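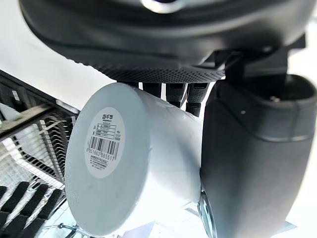

fretless_wombat wrote:
nah don't send it back yet. hum that changes when you turn round in the room is nearly always single coils or the wall power, not the head. Unplug the bass at the amp end, volume where you normally have it. Still hums = amp. Goes quiet = bass or lead. Do that first then come back

Likes: 2

lowtidebass wrote:
OP again. Ok did that, with nothing plugged in it's quiet apart from the fan. Plug the lead in (no bass on the end) and it buzzes like mad but I assume that's normal??

For anyone who skipped page one: Tolter 400 watt head, bought second hand in February, through one 2x10 cab. Bass is passive, jazz style, Trerkeo pickups the last owner put in. Pedals running off a Nimix power brick. Hum was there at home but not bad, then at the hall we rehearse in it was so loud the drummer complained. The DRUMMER

grumblebucket wrote:
Open lead buzzing is normal yes, it's an aerial. Doesn't tell you anything.

With the bass on the end: both pickups full up, does it drop? Then roll one off, does it come back? If so that's just what a jazz bass does. Two single coils wound opposite ways cancel when they're level, as soon as you favour one you get hum. Nothing broken. People buy a jazz and then spend the rest of their lives with the bridge pickup at 95% and wonder.

lowtidebass wrote:
no that's the thing. both full, still hums. Same hum. one rolled off, same. Touching the strings makes it go down a fair bit but not gone

fretless_wombat wrote:
Ahh ok. both up and still humming, I'd bet whoever put the Trerkeos in bought two neck ones or two bridge ones. No reverse wind, no cancelling. Seen it before. Easy to check, stand a compass over each pickup, needle should swing opposite ways if they're a proper pair. Not foolproof for the wind direction but if the magnets are both the same way up you've got your answer.

Does anyone know if Trerkeo even mark them? my old set just had a sticker underneath and it had gone

Likes: 2

PedalsOnPedals wrote:
Disagree, everyone always goes straight for the pickups. It's the Nimix. Mine did the same thing, the outputs aren't isolated on the cheaper one no matter what the box makes you think. Daisy chain in a fancy enclosure. Take it out of the chain altogether, bass straight into head, and report back 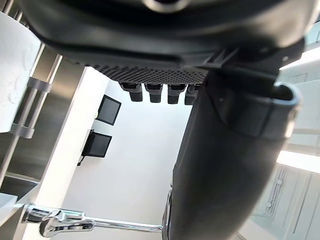
The hand from below, fingers hanging down off the palm

Reading back I see OP hasn't said which pedals either. If one's digital and it's sharing a supply with a fuzz then there's your whine. Put the digital one on its own wall wart, see what happens. Costs nothing if you've got one in the drawer and everyone's got one in the drawer

grumblebucket wrote:
He said HUM not whine. Different animals. Shared digital supply gives you a high pitched whistle or ticking, not a low hum that moves when you turn around. And he said touching the strings drops it, that's shielding, or lack of. Nothing to do with the Nimix

PedalsOnPedals wrote:
Fine but he didn't say he'd tried without it did he. You start with the simple thing. I've been round and round on these threads where it's three pages of shielding tape talk and then it's the power supply

lowtidebass wrote:
both right sort of, sorry, I did try straight in at home. Hum still there. Did NOT try it at the hall. Pedals are a tuner, compressor and an octave thing. Octave is digital I guess

Will try the compass tonight if I can find one. Does a phone compass count

fretless_wombat wrote:
phone compass will have a fit that close to a magnet. Don't put your phone on a pickup. Cheap camping compass, or a paperclip on cotton if you're desperate though that won't tell you polarity, scratch that

morningstar_luthiery wrote:
Late arvo here so quick one. Things to look at in the order I'd do them with the control plate off:

- bridge earth. Wire from the bridge to the back of a pot. If strings drop the hum it's connected, so tick
- any paint or foil in the cavities, and is it joined to ground. Foil that isn't grounded is worse than no foil
- hot and ground swapped on the output jack. happens ALL the time on home installs. Usually then touching the strings makes it louder though
- pickup leads the right way round. If one's flipped the sound goes thin and hollow with both up. OP is it thin with both on?

That last one matters more than the compass. You can have a correct pair wired so they're out of phase and you'd get the hum back along with a nasal tone

Likes: 2

lowtidebass wrote:
oh. it IS a bit thin with both on. I thought that was just how jazz basses sounded, my other one's a P. Lots of colour in the mids but no bottom. I'd been turning up the bass knob on the Tolter to make up for it

grumblebucket wrote:
There you go then. Swap the two wires on ONE pickup, doesn't matter which, and try again. Unless the ground wire also does the cover or the braid in which case it does matter, check before you cut anything. Then you get fat tone and no hum in the one go. If it goes fat but still hums then wombat's right and you own two of the same pickup.

fretless_wombat wrote:
wouldnt say no to being right but yeah luthier's test is better than mine. Thin + hum = probably flipped lead

lowtidebass wrote:
Never soldered in my life. Rang Hosseinzadeh Music, the shop near the tram stop, and they quoted me $187 to "sort the electronics", that's full shielding and new pots plus check over. Is that fair or am I being had

PedalsOnPedals wrote:
187 to swap two wires!!! Buy an iron, thats a fraction of it and you keep the iron

morningstar_luthiery wrote:
It isn't 187 to swap two wires, read what he wrote. Copper in three cavities, new pots, jack, labour. I'd be near that. Whether he NEEDS it is another question. If the pots aren't scratchy leave them alone. Ask the shop to do the wire swap only and a minimum bench charge, most will, and have a listen before you spend the rest.

And if you go learning to solder, please learn on a dead lead and not on the back of a pot with a pickup you like attached to it. The pot body soaks up heat, beginners hold the iron there forever, cook the thing.

PedalsOnPedals wrote:
I learned on a pot and I'm fine

grumblebucket wrote:
And how many pots

PedalsOnPedals wrote:
...a few

lowtidebass wrote:
Ok update. Rang them back, they'll do just the swap as a bench job while I wait. Going in after work. Still doesn't explain why it was so much worse at the hall though, does it? Same bass same head same lead. Hall's an old scout place, dimmers on the lights, big fridge in the kitchen behind us, and I stand right next to the

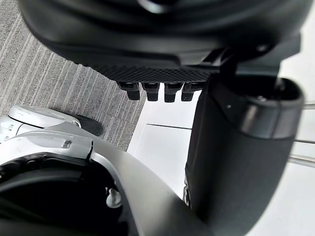
switchboard cupboard, because that's the only power point that isn't taken by the keys. So maybe that. The dimmers never get turned all the way up either, whoever runs the place likes it moody.

morningstar_luthiery wrote:
Dimmers half way is the worst spot for it. Full on or full off next time. And get yourself away from the cupboard, run an extension. Do NOT go lifting the earth on the amp plug if anyone at the hall suggests it. Someone always suggests it

grumblebucket wrote:
Seconded, thirdded. A hum is annoying. No earth on a metal box while you're touching metal strings near a metal mic is a lot more than annoying

fretless_wombat wrote:
I've got 3000 posts on here and I reckon half of them are telling people not to do that

lowtidebass wrote:
Back from Hosseinzadeh. Bridge pickup leads were flipped. Guy swapped them, took him no time, charged the minimum. Both on full now it's dead quiet, well, nearly. Favour one and it hums like you all said it would. And the LOW END, had to turn the bass knob on the Tolter back to the centre, neighbours probably glad of it

Haven't been back to the hall yet. Pots are fine, he said don't bother. He did say the foil behind the control plate isn't grounded and could be done later.

grumblebucket wrote:
Good result. Do the foil when you next change strings, one wire

PedalsOnPedals wrote:
Still say get rid of the Nimix

fretless_wombat wrote:
let it go mate

lowtidebass wrote:
lol. I'll take the octave off it at the hall and see. If it's still noisy with the lights right up I'll start a new thread, this ones gone all over the shop

Comments: 187 | Shares: 2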